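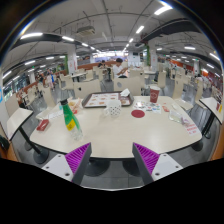 3 min read

Chlorine residual drops to zero at the last tapstand. Where do I add a dosing point?

Posted by Zulmira Cardoso in Small Water Systems

I look after a gravity-fed scheme that serves 323 households outside Brernora. Source is a protected spring. Water runs to a 138 cubic meter ferrocement tank, where we dose with calcium hypochlorite through a constant-head drip feeder, and then through HDPE pipe to the tapstands.

Free chlorine at the tank outlet is 0.8 mg/L. Midway down the line it is 0.5. At the last tapstand, on the Coelho branch, I get nothing on the DPD test in the morning and a faint trace by late afternoon. Turbidity is under 1 NTU everywhere I have checked. pH is 7.4. There were no changes to the source or the feeder in February, when the low readings started.

Is it reasonable to install a second feeder at the break pressure tank above Coelho, or should I raise the dose at the main tank? People near the tank already complain about taste at 0.8.

markville_ops

Don't build anything yet. Zero in the morning and a trace in the afternoon means the water is sitting in the pipe overnight and the chlorine is being used up there. Work out the residence time first. You need the inside diameter and length of the branch and the night flow. If the branch is oversized for the number of users, you can easily have a full day of storage in it.

Then flush. Open the washout at the low point until the water runs clear and the residual at the end matches what you measured midway. Test again the next morning before anyone draws water. If the reading holds for a few days and then falls off, you have biofilm or sediment and need a flushing schedule. If it is back to zero the next morning, the demand is in the pipe wall or something is getting in. Check the air valves and any joint that sits in wet ground. Take a coliform sample at the last tap either way.

We had the same pattern on the Jandosia line, 1,000 meters of 63 mm pipe feeding 4 taps. Flushing every two weeks brought the end tap to 0.3.

If you still need a booster, the break pressure tank is the right place, provided it has a float valve so the drip stops when the flow stops. Otherwise you will overdose the first user of the day.

tapstand_tom

Just turn the dose up to 1.5. They get used to the taste.

Zulmira Cardoso

The branch is 50 mm and longer than I had on the drawing. The washout valve is seized, so that gets replaced first. I will post readings after the flush. I am not going to 1.5 at the tank, as some users would go back to the stream.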